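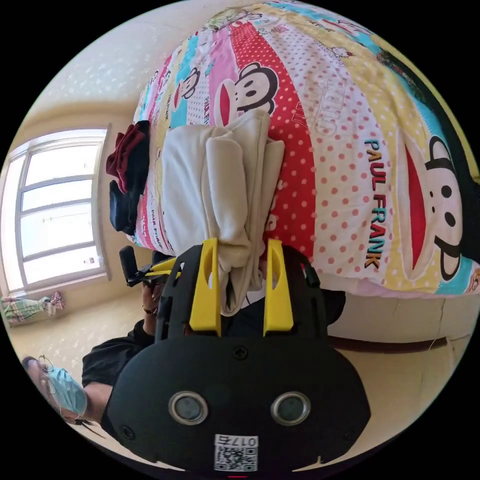
Bedding and Laundry: Frequently Asked Questions

For guests and long-stay residents at Plendano House, Dindesdale. Last revised May 14, 2020.

Do I have to use the bedding in the room?

No. You can bring your own. Single and double beds both take standard sizes. If you bring a duvet, put ours in the bottom drawer or leave it at the desk and we will store it until you check out. Children often settle faster under a cover they know, so a Paul Frank bedspread with monkeys and polka dots is as welcome as a plain one.

How do I fold a pillowcase so it fits on the shelf?

Lay it flat on the bed with the open end facing you. Fold it lengthwise in half, smooth it toward the edges, then fold it in three from the closed end. Soft cotton slides around on a printed cover, so hold one end while you turn the other. If the layers don't line up, shake it out and begin again. A pillowcase folded this way is the same width as our hand towels and stacks with them.

Can I wash a printed duvet cover with white pillowcases?

After the first few washes, yes, on cool. Wash anything with red in it separately until the water runs clear. Close the buttons or zipper first or the pillowcases will end up inside the cover. Turn covers with raised lettering inside out.

How much do the machines cost?

A wash is 90 cents and so is a dryer cycle. The machines take coins only. The dryer holds up to two duvet covers. Please empty the lint tray when you are done.

Where do folded things go?

Towels go on the open surface by the bed and clothes on the wall hook. Sheets and pillowcases go on the closet shelf. Please keep fabric off the fan and leave some space around it.

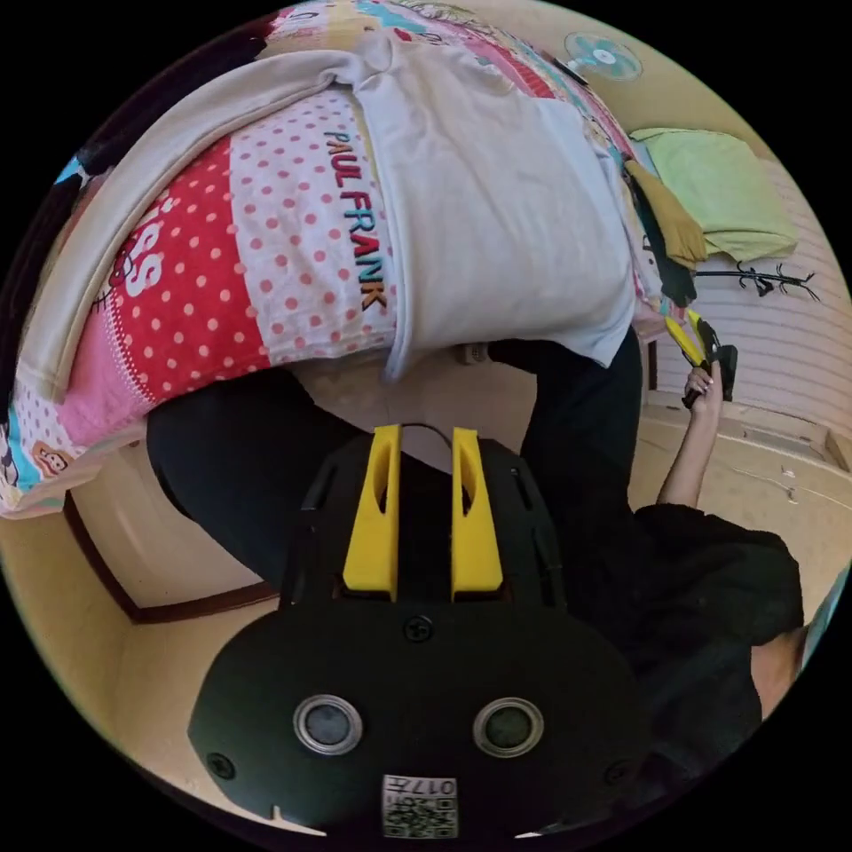
Maritza Huamán wrote in to say that she makes the bed before folding anything else, which gives her a flat surface to work on, and she would put that first on this page. We agree that it helps in the smaller rooms, where there is no table. Pull the duvet straight, fold the blanket back, and do the small pieces on top.

How often is the house linen changed?

Once a week. Leave used sheets outside the door in the Lozano bag by 9 a.m. Extra changes can be arranged at the desk.

I left a pillowcase behind. Can you mail it?

Yes, if you pay the postage. Items are kept until the end of November and then donated. Write to Tae-yang Cho at the front desk with your room number and a short description, or call extension 252.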